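Search this forum Advanced Go

Navy tee with triangle print: fold in or fold out? 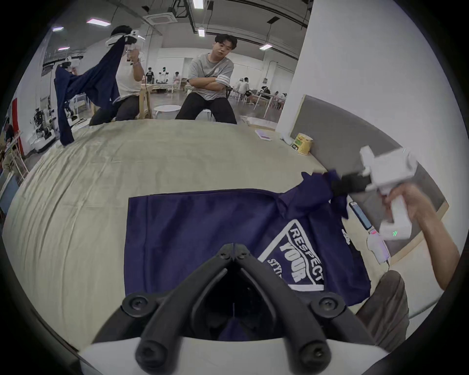 Category: Garment care / Folding and storage

mkolar
Dark navy T-shirt, white graphic on the front: a triangle with thick outlines, "RESPECT" up the slanting side and "YOUR" in the middle. I lay it sideways on a cloth-covered table, hem to the left, shoulders to the right, and bring the sleeve in first. The print is wide enough that the side fold always lands on it. After a winter in a drawer I have a crease line through the outline. Is there a fold width that avoids this, or do I change the method?

Bunting_26
Measure the print, add two finger widths on each side, and make that your folded width. If the result is wider than the drawer allows, roll it.

catrin_t
Disagree on rolling. A thick print creases across the roll instead of along the fold, and you get several faint lines where you had one. Fold in thirds with the shirt face down, so the print is on the outside of the bend. Ink under slight tension recovers better than ink under compression.

Bunting_26
Do you have anything to support that? Thick ink cracks under tension. I would put it on the inside with a sheet of tissue.

catrin_t
Four shirts, same drawer, one season. Two in, two out. The two folded print-in had the deeper line. Small sample, I know.

Zuzana D.
Before the fold width, look at the sleeve. If you pick it up as a bunch and pull, the creases run from the shoulder toward the chest and you fold them into the body panel. Lift the sleeve at the hem with the two layers flat together, lay it on the body, then smooth from the shoulder seam outward. Most of the lines people blame on the drawer are put in at this step.

mkolar
I do pinch it in a bunch. Will try the hem.

Rozalia_T
The table covering matters too. A cloth holds the jersey, so the underside stays put while you drag the top layer and the two layers go out of register. On a bare surface the whole shirt slides and stays square. I changed to a bare table in July and stopped getting twisted hems.

Zuzana D.
I find the opposite. On a bare table the hem walks away from me as soon as I let go of it. Cloth, pulled tight, no wrinkles of its own.

Rozalia_T
Pulled tight, maybe. Mine never was.

radobrabec
To the original question: use a board. Mine is a Sokeo, but any stiff sheet cut to the print width plus margin does it. Place it on the back of the shirt, centered under the collar, fold both sides over it, slide it out, fold the bottom up once. The bottom fold should sit below the lowest point of the print. With a triangle that is usually the long edge, so check before you commit.

Bunting_26
One bottom fold leaves a long package. It will not stand upright in a standard drawer.

radobrabec
Correct. It goes flat on a shelf. I store print shirts on the shelf and plain ones upright in the drawer.

mkolar
Tried the board with a piece of stiff card, sleeves lifted by the hem. Side folds now clear the outline. The bottom fold still touches the lower left lettering by a small amount. Shelf depth is the limit, so I will accept that one. For the existing crease: iron from the reverse, medium, no steam?

catrin_t
From the reverse, yes, with a pressing cloth under the print so it does not stick to the board cover. Let it cool flat before you fold it again.

Views: 521
Last updated 23 May 2019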